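How to put your views to a public meeting on flood plans

Councils have to ask residents what they think before they adopt a flood plan, and most do it through an evening meeting with a written comment period either side. The steps below are based on the Wirngate river plan, which went out for comment last year, but they will work for most local schemes. Check your own council's dates and rules first.

1. Get the draft plan and read the right parts

The full draft is usually on the council website under planning or environment. Wirngate's ran to 224 pages. You do not need to read all of it. Start with the summary, then find the maps for your street, then the table of proposed works and costs. Write down the page number of anything you want to raise. Officers will ask for it, and it saves an argument about what the plan says.

If you can't read it on screen, ask for a paper copy at the library or council office. Ask early. Wirngate printed only a few and there was a wait for them.

2. Find out who decides

The people running the meeting are often not the people who vote on the plan. At Wirngate the meeting was run by officers and their consultants, Vornell, and the vote was taken weeks later by the full council. Look up your ward councillors and find out whether they sit on the body that makes the decision. If an election is due before the vote, ask each candidate where they stand and keep the replies.

3. Register to speak

Some councils let anyone put a hand up on the night. Others want your name beforehand. The notice of the meeting will say which, and will give a closing time. When you register you will normally need:

Your name and postcode
The item you want to speak on
Whether you speak for yourself or for a group

If you speak for a group, get its agreement in writing. An email is fine.

4. Write what you will say

Most meetings allow three minutes. That is less than a page of typing with wide spacing. Say where you live, what you want changed, and why. Put the change you want in the first two sentences in case you are stopped early.

Stick to one or two points. Janelle Ambrosio spoke at Wirngate about the culvert under Palaniappan Road and nothing else. She gave the page number, said the culvert had overflowed twice in one winter, and asked for it to be moved into the first phase of works. It was moved.

Read your piece aloud with a timer before you go. If it runs over, cut it.

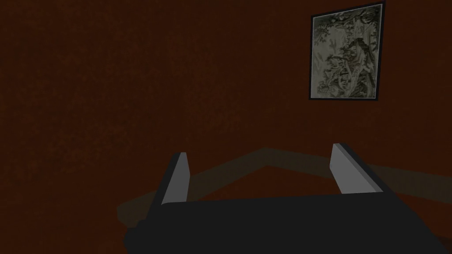
Framed picture on a dark reddish-brown wall.

5. On the night

Arrive early enough to sign in and find out the running order. Bring two printed copies of your statement, one to read from and one to hand to the clerk. When you are called, give your name and start. Speak to the chair, even if you are answering something another resident said.

You may be asked a question afterwards. If you don't know the answer, say so and offer to send it in.

Do not bring placards into the room unless the rules allow them.

6. Send it in writing as well

This is the step people skip. Spoken comments are often boiled down to a line in the minutes, but written ones are logged and must be answered in the consultation report. Wirngate received 153 written comments and each had its own reference. Send yours by email, keep the receipt, and quote the plan's title in the subject line.

Form letters are usually grouped together and counted as one point. If you are asking neighbours to write, give them the facts and let them use their own words.

A petition is a separate matter. At Wirngate a petition needed 2,000 signatures to force a debate in full council. Zahira Goh, who organised the one for the Weseck estate, advises collecting well over the target, as names without a full address are struck out.

7. Follow it up

Look for the consultation report, which should come out before the vote. Find your reference and read the reply. "Noted" means no change has been made. If you are not satisfied, write to your councillors before the vote and attach the reply you were given.

The vote itself is normally held in public. You can sit in the gallery without registering, but you will not be able to speak unless public questions are on the agenda.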